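Subject: Re: [stilen-users] Right gripper lets go partway through a hold

Hi everybody,

Sorry for the slow answer, I've been chasing this same fault on our own two-arm setup at Bultdale and I wanted to have something useful before I wrote back. Quoting the part I'm answering:

> We're running the Stilen controller with two arms and parallel grippers. The right gripper closes fine, reports a good grip, and then a while later the fingers open by themselves and whatever it was holding falls on the table. No error on the screen, no stop, the arm just carries on with the move like it still has the part. It's only ever the right one. Is this the gripper or the software? We already swapped the fingers and it made no difference.
>
> Also, has anyone had it happen with something sharp? That's the bit that worries me.

Yes to the second one, unfortunately! We had a pointed tool come out of the right gripper in July and it landed tip first. No hands were near it, but I usually reach in between the arms to straighten parts (or I used to), so that was the end of me calling it an annoyance and the start of treating it as a safety problem.

Like you, I started with the fingers, and like you I got nowhere. Then I swapped the whole gripper left to right and the fault stayed on the right side, so I stopped blaming the gripper and went looking at the cable. Ours runs in a big loose loop back from the wrist, and it gets a good twist every time the elbow comes up. I put a meter on it and moved the arm by hand very slowly, and in one position the supply dropped out for a moment and came straight back. The gripper restarts, comes up in its default state, and on our firmware the default state is open. Great choice, whoever made it.

The missing error is a separate thing. In my log the restart shows up as code 1034, but it's filed as information only, so nothing stops. I went through 3059 logged grips and found 248 with that code somewhere in the hold. Most of them didn't drop anything because the part was already down, which explains why it took me so long to get suspicious.

What I've changed so far:

- new cable on the right arm, with more slack at the elbow and the strain relief moved back toward the base
- 1034 now triggers a stop on both arms
- after any restart the gripper stays put until I tell it to open
- hands out from between the arms whenever either one is holding something, and power off before I straighten anything

The Drirnitz people told me they replace that cable on a schedule and don't wait for it to fail. I'm leaning that way too. I've done 5 long sessions on the new one without a drop, but I'm not ready to call it fixed – the old cable behaved for months before it started this.

One thing I'd love to hear from you: does yours happen at the same arm position every time? If you can find the pose, you've probably found the bad spot in the cable. And if anybody on the list is running the Alcantara wrist adapter, does it take the strain off that connector at all? I've only seen the drawing and I couldn't tell from it.

I'm putting in two pictures from our table so you can compare your cable loops with mine. Please look at how yours sits when the right arm is reaching in toward the middle.

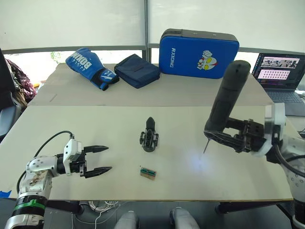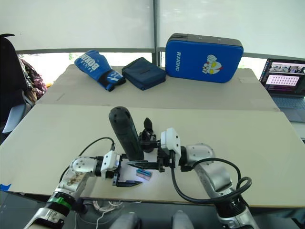
*Both: right gripper holding, left one open. First one has the tool with the thin metal point.*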